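Ticket 64 - Banana slips or swings in the grasp after lift
Project: Ultlow (student manipulation project, simulation track)
Opened by: Lindiwe Xaba
Assigned to: Aiguo Tang
Priority: medium
Status: open, workaround in place

Opened Wednesday, March 9, 2022

Summary
The arm picks the banana in sim but the grasp is not repeatable. Out of 15 runs with the same start pose, 9 passed the hold check. The other runs failed with "object pose out of tolerance." The apple and the box pass every time with the same script.

Setup
Lab build of Gwynne, default physics settings. Banana mesh is the one from the Nudden object pack. Table and bin are turned off in this scene to speed up loading. Time step and friction are whatever the class template ships with.

Steps to reproduce
1. Load the banana scene from the project folder.
2. Run the grasp script with the saved seed.
3. Let it go to step 700, then pause.
4. Compare the object pose with the target pose in the log.
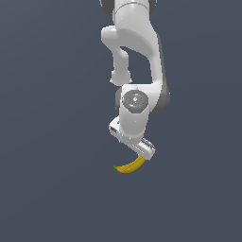
Side view, banana under the gripper.

Comment - Aiguo Tang
I can reproduce it. First guess was the mass, so I looked at the object file. Mass is fine. The center of mass is not. It was set at the mesh origin, and the mesh origin is near one end of the fruit. I moved it to the middle of the banana and reran. Better, but it still fails sometimes. Please pull before you test again so we have the same file.

Comment - Lindiwe Xaba
Pulled and reran. Same kind of failure, just fewer of them. I also tried closing the fingers slower and that made no difference that I could see.

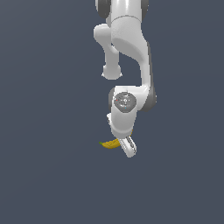
The grasp point in our script is still the old one. We copied it from the box task, where it is an offset from the object origin, and I don't think either of us changed it when we swapped in the banana. The gripper has the fruit at one end and the stem end sticks out to the left with nothing under it, so there is a lot of weight past the fingers. I would like to move the grasp point to the middle before we touch friction again.

Comment - Aiguo Tang
Agreed on the grasp point. Second thing - the collision shape. The pack uses one convex hull for the whole banana, so the inside of the curve is filled in as far as the physics is concerned. A finger on that side can stop against the hull before it gets to the peel you see on screen. I split the hull into smaller pieces and turned on contact logging for both fingers.

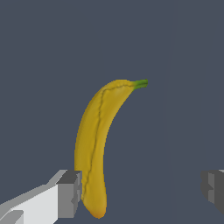

The contact log writes one line per finger per step, so keep the runs short or the file gets huge. I added a flag to turn it off. Friction is back at the template value and I would leave it there until the new hull is tested by itself.

Workaround for the class demo
Use the apple scene. If you need the banana, use the saved seed only and don't change the start pose.

To do
- Lindiwe: new grasp point, rerun the full set
- Aiguo: check the hull pieces for overlap, push to the Clinumness branch
- Both: update the object notes in the readme

Leave this ticket open until the full set passes with contact logging off.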